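Budgeting a bin-picking cell - the small stuff

Updated 7/30/23

Arm quote came in from Keser back in May. Fine. Problem is everything around the arm, which we left off the first sheet. Do it in this order.

1. Price the arm and gripper together. Get 3 quotes, same payload on each.

2. Bins and clamps. Buy spares, metal bins scuff up fast. Plain bar clamps will hold them to the table, no need for custom brackets yet.

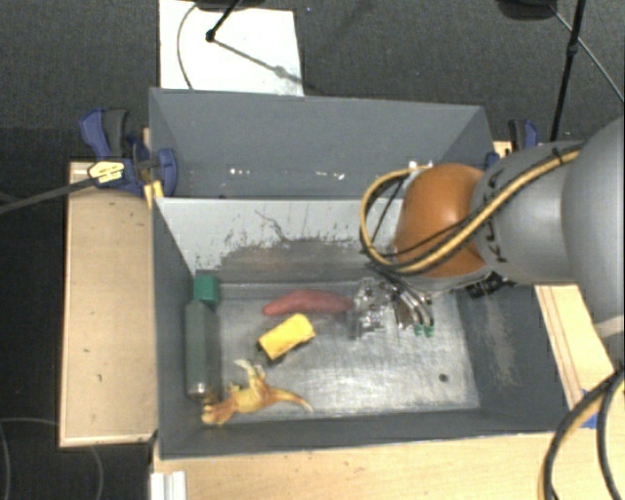
3. Cable and ties. Leave slack for the wrist loop - measure with the arm fully extended, then add 11 inches.

4. Test items. Mix of shapes, at least one clear one. Toys are cheap, $33 covered ours.

5. Spare fingers. Derkdale ships in 5 weeks so order teh second set now.

Send the sheet to Barbara Cieślak before you sign anyting.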